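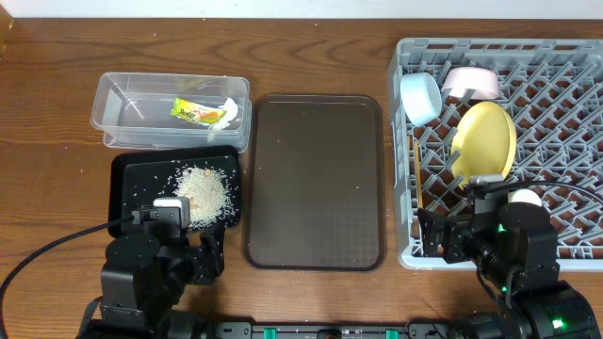
Bench. Black tray with rice, brown tray, rack with cups and a plate.

7 Apr 2019

Huvalcombe dispatch pilot, notes on order batching

Picked up from the last entry. The question is still whether the Tavix matcher should hold incoming orders for a short window before assigning a courier, or assign on arrival as it does now. Replayed the full Huvalcombe log, 3477 orders, under both settings. Same courier roster, same travel-time table, tips excluded.

Assign on arrival: the nearest idle courier gets the job. Median wait is good in the quiet hours. At the dinner peak the queue flips and couriers are sent across the river for jobs that a closer one could have taken two minutes later. Cancellations cluster there.

Hold window: tried 100 seconds first. Cross-river trips dropped and so did cancellations after acceptance. Cancellations before acceptance went up, mostly first-time customers looking at a spinner. Need to split those by app version before reading anything into it, as the older build shows no progress text at all.

Problem with the log: seven orders have a drop-off stamp earlier than the pickup stamp. All from the same courier handset model. Left them in for the replay, flagged in column K. They should come out before any figures go to Plulholm.

Surge multiplier was frozen for both runs. That favours the hold window a bit, as a live multiplier would have pulled extra couriers onto the road at peak and narrowed the gap. Redo with the multiplier live once the neighbourhood boundaries are fixed. The current polygons still put the Guimarães Street depot in two zones and it gets counted in both.
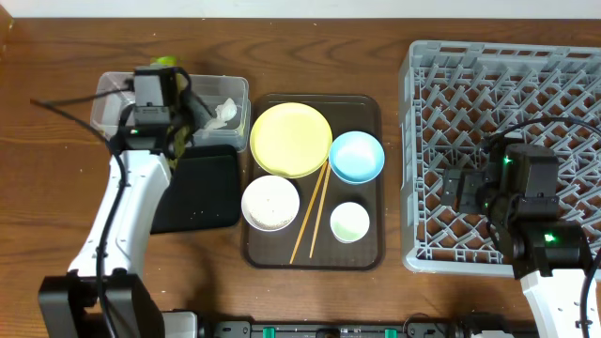 Courier side

Pay per active hour is nearly flat between the two settings. Idle time is distributed differently: fewer long gaps, more short ones. Couriers who work for more than one platform may treat a short gap as unpaid waiting and log into the other app. The replay can't model that. It assumes anyone idle stays idle and available, and the real acceptance rate will be lower.

Acceptance timer left at the default. Colleagues at Plulholm have been shortening theirs, but their couriers are on e-bikes in a dense centre and I don't think the result carries over.

To do

- Pull the bad timestamps and rerun both settings
- Split early cancellations by app version
- Fix zone polygons, then live multiplier
- Try a shorter window at peak only, no window off-peak
- Check whether the travel-time table includes the bridge closure in April

Replay config saved as run 2 in the shared folder. Don't overwrite run 1, the baseline plots still read from it.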